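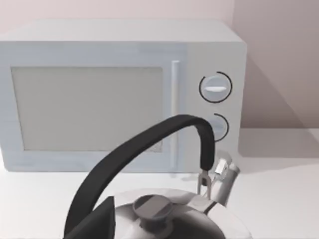
3.2 Kitchen Appliance Tasks

Figure 3. View of the simulated kitchen used in the appliance tasks, with the kettle in front of the microwave oven. The arched handle of the kettle overlaps part of the oven door and the lower dial.

The kitchen portion of the Vimerum task set addresses two ordinary chores: opening a microwave oven by its bar handle and moving a kettle on the counter. Both were selected from a household survey conducted by Pagano and Lombardi in Stusstead, in which residents were asked which small jobs they would be willing to hand over to a machine. Heating food and preparing hot drinks were named often, although many respondents doubted that a machine could do either without supervision.

The two objects make different demands. The oven door turns on a fixed hinge, and once the handle is held, the door itself limits how the arm can move. The kettle is free to slide, tip, or fall. Its handle is hinged to the body by a bracket, and a policy that grasps it must allow for the handle and the body moving separately. We treated a trial of the kettle task as failed if the body tilted past the set limit at any point, even when the kettle reached its target.

Starting positions were drawn at random within the reach of the arm. Some placed the kettle well away from the oven, and others placed it directly in front, as in Figure 3. We refer to the second group as blocked starts. In a blocked start the lower part of the door handle is hidden from the camera, and the path of the door may also be closed off. A person in the same position would usually move the kettle aside before reaching for the door. The policy was given no instruction to do so, and whether it would learn this order of actions from demonstrations was one of the questions of the study.

The policy was trained on 1212 demonstrations recorded by operators at the Fladau laboratory. Evaluation used 496 trials of the door task, divided between open and blocked starts. With open starts, the door was opened fully in 86 percent of trials. With blocked starts, the rate was much lower, and most failures followed the same course: the arm reached for the visible upper part of the handle, began to pull, and brought the door against the kettle. The policy then held its position until the time limit of 70 seconds expired. It seldom released the handle to try another approach.

Adding a second camera view, as suggested by Rebane, improved the placement of the grasp but had little effect on the order of actions. We take this as a sign that the difficulty lies mainly in planning. The policy could find the handle when it was partly covered, and it still did not treat the kettle as something to be cleared away first.

These results bear on the wider question of whether such systems are ready for use in homes. Each chore, taken alone and on a clear counter, is within reach of current methods in simulation. Home kitchens are rarely arranged for the convenience of an arm, and a success rate measured only with open starts would give a misleading account of readiness. We therefore report the two conditions separately throughout Section 4. The simulated kettle contained no liquid, and the tilt limit should not be read as a test of spilling. Trials with filled containers are described in Section 5.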